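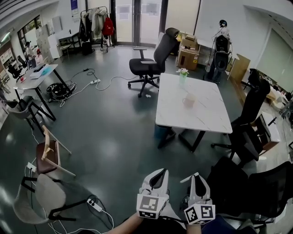
Ticket 3145, opened by Rosine Caron, meeting corner, second floor
Subject: table rocks, and now it squeaks too

Hi all, reopening this one because the wobble is back and it brought a friend. It's the square table in the meeting corner, the Saven one, and every time somebody leans on it to write, it tips a little toward the windows and then tips back. I had a mug on it and a vase of pink and white flowers near the back edge, and I really don't want to be mopping up after either of them! The legs are the black metal kind that splay outward, so whatever I stuff under one foot seems to creep out again within a day. I've tried a folded envelope, a beer mat and half a cork (the cork lasted longest). Could somebody with actual tools have a look?

Reply from Mathis Vidal
Hi Rosine, a few things to check before I come up. Do the feet have screw-in levelers, or are they plain caps? And does it rock if you drag it a foot or so toward the glass doors? I want to know if we're dealing with the floor or the table.

Reply from Rosine Caron
OK so I got down on the floor with my phone flashlight. Plain caps on three feet. The fourth one has no cap at all, just the bare end of the leg, so that's probably half your answer right there. I moved the table toward the doors and it still rocks, same corner every time. Turned it a quarter turn and the rock turned with it. So, table!

The squeak only happens when I push down on the top and twist a bit. Sounds like it's coming from underneath, where the leg meets the plate.

Reply from Mathis Vidal
Good testing, that saves me a trip. Try this:

Clear the top and lay it upside down on a blanket. Get a second person, that top is heavier than it looks and I don't want the marble finish chipped.
Snug up the bolts on each leg plate by hand first, all of them, then go around again with the hex key.
Put it back on its feet and check before you do anything about the cap.

I've ordered caps from Margaritis, part 1142, bag of 18. They only sell the bag.

Reply from Rosine Caron, Nov 4, 2021
Done, with help. Two bolts on the bad leg were finger loose and one was cross-threaded, so I backed it out and started it again and it went in fine the second time. Squeak is gone, hooray. Rock is a lot smaller but still there, which I'm blaming on the missing cap.

While I was down there I noticed one of the black mesh chairs leans back on its own when you sit in it. I know, I know, separate ticket. I'll write it up under the Balton chairs so it doesn't get lost in here.

Reply from Mathis Vidal
Please do, and put down which chair it is, there's a sticker under the seat. Caps came in this morning and I left the bag at your desk. Push one on with the heel of your hand, and if it won't seat, warm it up in hot water for a minute.

Reply from Rosine Caron
Cap is on! Needed the hot water. I leaned on all four corners and wrote out a whole page longhand and it stayed put. The other 17 caps are in the drawer with the hex keys. Leaving this open till the end of the week in case those bolts work loose again.

Status: monitoring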